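The Bread Run

Sarita Nishad had entered the Lurnura Bread Run every year since she was ten, and every year she had come last, and every year she had gone home grinning like a lunatic. You have to understand what the Bread Run is. You carry a loaf from the harbour at Lurnura up to the old signal house on the hill, 507 steps and then a field, and whoever gets there with the loaf still warm in the middle gets to ring the bell. That's the whole thing! No medals, no money. Just a bell, and a great deal of butter at the top.

This year she had a plan, and the plan was rye.

"Rye holds its heat," she told Warrick Whitelaw, who baked at Cakley and had lent her the use of his second oven. "It's dense. It's like carrying a hot brick."

"It's like carrying a brick," said Warrick. "You'll feel it by the chapel."

But he was smiling, and he had already weighed out the flour. They mixed at four in the morning with the radio on low and the windows steamed right up, and the smell when that loaf came out - oh, it was malt and smoke and something nearly like chocolate. Sarita stood over it with her eyes shut. Warrick tapped the bottom and listened to it the way other people listen to shells.

"Paper bag," he said. "Cloth makes it sweat."
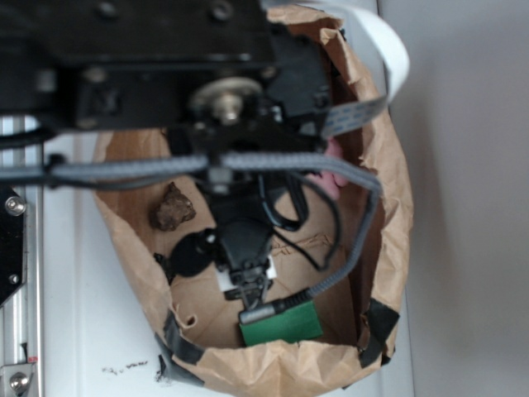 A brown paper bag, open at the top.

By eight the whole town was down on the quay. More than 2,000 people, according to Tyra Wallin, who had the megaphone and had never been known to guess low. There were children with rolls in their hoods. There was a brass band with one trombone too many. Ketill Ingvarsson, who had rung the bell three years running, was doing enormous stretches against a bollard in shorts far too small for the weather, and he waved at Sarita with real delight.

"White again?" she shouted.

"White with milk!" he shouted back. "You?"

"Rye!"

His face was wonderful. He hadn't thought of rye.

The horn went and they were off, elbows everywhere, gulls screaming, loaves hugged to chests like babies. Sarita went up the first hundred steps as though somebody were pulling her on a string. Past the net lofts, past the blue door, past Siv Hellström handing out water and yelling everybody's name, including the names of people who weren't running. The heat of the loaf came through the paper and through her jumper and sat just under her ribs. It was the best feeling in the world.

Warrick was right about the chapel. Her arms began to shake there, and her knees had opinions, and runners she had passed at the bottom came skipping by with their airy little baguettes. She shifted the bag to the other arm. She thought about butter. She kept going.

At the field there were 11 people ahead of her, and the grass was long and soaking, and one by one they started to slither. A cottage loaf went rolling off towards a ditch with its owner in pursuit. Sarita put her head down and ploughed. The rye was so heavy that it seemed to nail her to the hill, and for once in her life she didn't slide at all.

Ketill got to the signal house first, of course. He broke his loaf open on the step and held it to his cheek, and shook his head.

"Cool," he said. "It's gone cool."

Sarita came up fourth, purple in the face, and couldn't speak. She just tore the rye in half. Steam went up between her hands into the cold bright air, a proper curl of it, and everyone on the hill made the same noise.

She rang that bell until Tyra came and took the rope off her. Then Ketill passed her the butter.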